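Two-arm tabletop cell drifts on one side, supplier says recalibrate. Again.

Asked by Anwara Barua
2019-04-13

I look after a small two-arm cell that sorts and places phone accessories: dummy phones, holders and stands, screen protectors. The arms are Jiro tabletop units, both bolted to the same aluminum rail along the front edge. Boyer grippers, a wrist camera on each arm, and a fixed camera that takes in the whole floor. The pick software is Barnel. All of it was put together by a company called Plaler, and they are the ones I've been going back and forth with.

The left arm is fine. I want to get that in early, as every reply I've had from support starts with something that would affect both arms.

The right arm starts the shift well enough and then begins placing to one side. After some 300 cycles it's off by 2 mm, always in the same direction, toward its own base. With a stand that hardly matters. With a screen protector it means the fingers come down on the edge and push it along instead of picking it up. If I stop, run the hand-eye calibration and start over, it goes away and then comes back over the same stretch.

Plaler's answer in March was to recalibrate. Their second answer was to recalibrate more often. Their third was that glossy black phone screens reflect the ceiling lights and confuse the wrist camera, and would I like a quote for a light hood. I'm not sold. I don't doubt that a black screen makes a lousy target. But reflections shouldn't care whether it's the start of the shift or the end of it, and the left arm handles the same phones all day without wandering.

What I've done so far:

Swapped the two wrist cameras. The drift stayed on the right.

Swapped the fingers between the grippers. It stayed on the right.

Turned the speed down to 62 percent. It still drifts, it just takes longer about it.

Covered the phone screens with matte tape for a day. I thought I saw a small improvement, but I wanted to see one, so don't put much weight on that.

I have not touched the base bolts. They have paint marks on them from the install and the marks still line up, which Plaler tells me settles it. I also haven't unplugged or rerouted any of the cables, since the support agreement is vague about who is allowed to.

A wrist view and the fixed view:

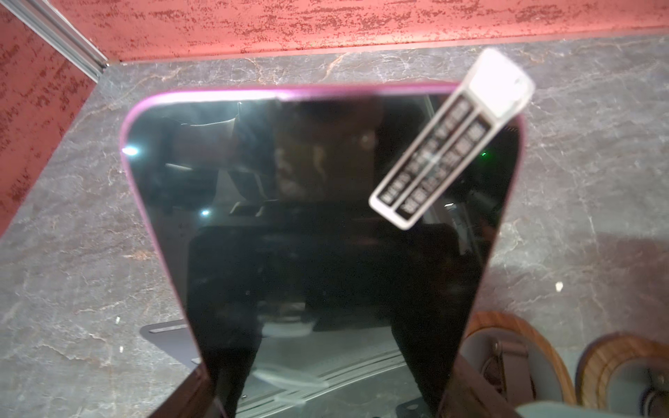
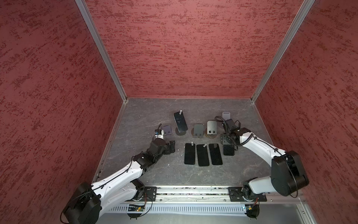

My questions, then. Has anyone had one arm of a pair drift like this when the other didn't? Is there a way to tell a mounting problem from a joint problem from a camera problem without taking the thing apart? And does the hood do anything, or is it just the one item they have in stock?

Please don't tell me to recalibrate.

gantry_widow

The hood is probably not a scam, but it's the answer to a different problem. Your wrist view has a phone that's basically a dark mirror. There's a person-shaped blob in it, bits of the ceiling, and a bright point of light near the left edge. Any edge finder is going to have bad moments with that. Bad moments look like scatter, though: one pick off to the left, the next one fine, the next one refused. You're describing a steady creep in one direction. I wouldn't pay for a hood to fix a creep.

I'd go through it like this.

Put the cameras out of the question altogether. Teach one fixed point by joint position only, no vision. Clamp a pointed pin to the floor of the cell, put another pin in the gripper and have the right arm come back to it every 100 cycles. Write down the gap each time, with the date of nothing and the opinion of no one, just the gap. If the pins stay tip to tip while the picks wander, it's vision and I owe Plaler an apology. If the pins drift apart, it's mechanical and they owe you one.

If they do drift apart, home the arm without powering it down and check again. If homing closes the gap, something is losing position, and I'd look at the joint encoder or a coupling. If homing makes no difference, think about the mount, or a link that moves when it warms up.

Paint marks on bolts prove that the bolts haven't turned. They say nothing about whether the plate is sitting flat. The channel of your rail has debris in it. I can't tell from here whether any of it got under a plate, but if it did, you can have a bolt at full torque and a plate that rocks a hair every time the arm reaches out. Put a dial indicator on the right mounting plate, push on the arm by hand with the power off and see if the needle comes back to where it was. Do the left one too so you have something to compare it with. Takes less time than one of their calibrations.

Vacuum the channel either way. Don't blow it out with air or you'll have it in the joints.

tk_benchtop

Recalibrate with the lights off. Worked for me on a different brand. Also check your firmware.

Oddmar P.

I'd look at the cable before I'd look at the bolts. On the right side there's a coiled black one looping up off the wrist, and it goes over toward that small pale gray holder at the back. The left arm's cables look strapped down along the links. I don't know how yours behaves when it's moving, but a coil is a spring. It pulls a little in every pose, and it pulls more when the arm reaches. On a big industrial arm you'd never notice. On a light tabletop one I've measured it.

I'm less sure about how it would get worse over a shift. One way is that the coil creeps round the wrist a bit at a time and ends up pulling from a different side. So before the next run, put a stripe of marker across the cable and the wrist where they meet, and see if the two halves still match when the drift shows up. No unplugging, so it shouldn't upset your agreement.

If the stripe has moved, that's your suspect, and a hook and loop strap costs less than a hood. If it hasn't, go do the pin test above, it's a good test. I'd only argue with the part about homing. On some small arms homing uses the hard stops, and if the stop is worn you get a new error on top of the old one. Check how the Jiro does it first.

Comment from Anwara Barua

Thanks, both of you who read it. I've marked the cable and I'm borrowing a dial indicator. Homing is by sensor as far as the manual says, though the manual also says the rail is optional, so I'll check that for myself. Pin test after that. I'll post the gaps, whichever way they come out.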